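Brikel's cup levy looks thin on detail

Nellow Council wants cafes to charge 25 cents for every disposable cup from September, and it says the money will go toward cutting litter in the Brikel precinct. How it will do that is harder to pin down.

The four-page proposal, released on Friday, leans on a trial at 9 cafes last winter. Council calls the trial a success. It does not say how many customers brought their own mug, or how many simply paid up.

Thodoris Drakos, who runs a takeaway counter on Nicholas Street, took part and was not won over. "People grumbled, tapped their card and walked out with the same cup," he said.

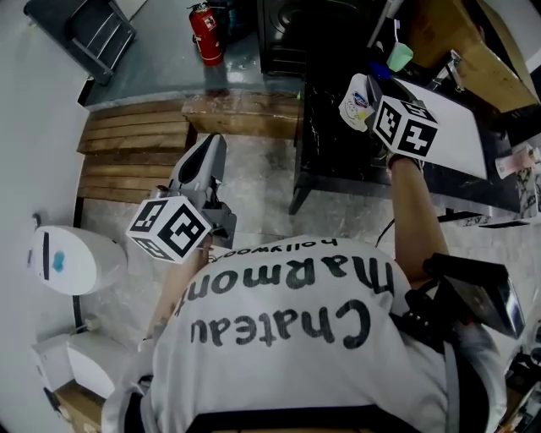 Where the money goes

Council has budgeted for 34 new bins and a wash-and-return scheme run by Rekano, a company that has yet to open a depot in the area. Its contract has not been made public.

Councillor Eleri Kemeys said the scheme would "change the culture" of takeaway coffee. Asked for a litter target, she said one would be set after the levy began.

A petition against the charge has 400 signatures. Submissions close at 5 pm on the last day of the month.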